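Stilavgate Evening Reading Program
Progress report to the Lilavmont Fund, second period
11/07/2018

You asked us to keep this one shorter than the last one. We have tried.

The grant was for evening reading lessons for adults who left school without much use for the place. When we wrote the application we promised 50 regular learners by now. We have 70 on the books, and a sign-in sheet that takes a more modest view. People work shifts, cars break down, children get ear infections. We are counting someone as regular if they come to half the lessons offered, and on that rule we meet the target with very little to spare.

The waiting list is new. In the application we described demand as "likely to be strong," a phrase we chose so that it could not be checked. It was strong. The Chiu Street group filled up before the posters were back from the printer, and the posters, when they came, had the old start time on them. We fixed them with a marker pen.

Materials took longer than planned. The workbooks we bought from Fivon are clear and well made, and they assume a reader who is seven and fond of ponies. We have kept the phonics pages and dropped the stories. In their place the tutors bring in things people need to read anyway: a lease, a cough syrup label, the letter from school that says nothing for a page and then asks for money. The phone bill was a mistake. The tutors couldn't follow it either.

Short words still come first. We spend more time than we expected on the small ones that turn up in every sentence and refuse to be sounded out politely, and learners who can manage "refrigerator" will stop dead at "though." 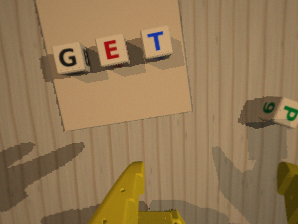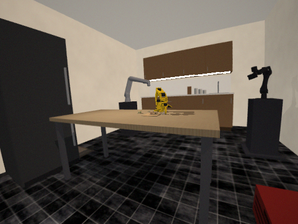
One learner told us she would rather have a hard page about her own rent than an easy one about somebody's picnic, and asked if we could please stop saying "well done" after every line. We have passed this on to the tutors, who took it well and have mostly switched to nodding.

On testing: you asked for scores at the start and finish of each block. We have the first set. We have fewer of the second, as the last lesson of the block fell on the evening of the high school football opener, and reading lost. We ran a catch-up session in August and will send the full table when the late papers are marked. From what we have so far, most people moved up one level. A few moved down, including a man who informed us he had guessed the first time and wanted credit for being truthful on the second.

Spending is close to plan. Travel is under. Photocopying is over by around $200, and we would like to move that amount across from travel if you have no objection. The copier has eaten its share of the originals too, but there is no budget line for that.

For the next period we want to open 3 more groups, one of them in the morning for night-shift workers. We need a decision on the morning room before we can advertise it. The posters will be proofread this time.

Comments

Reader: My sister goes to the Chiu Street one. She read me the whole cough syrup label over the phone, warnings included. Please keep it going.

Reader: is the morning group for anyone or only night shift

Stilavgate Evening Reading: Anyone can come, but night-shift workers get first pick of places.

Reader: I still have one of the posters with the marker on it. You wrote the new time over the phone number.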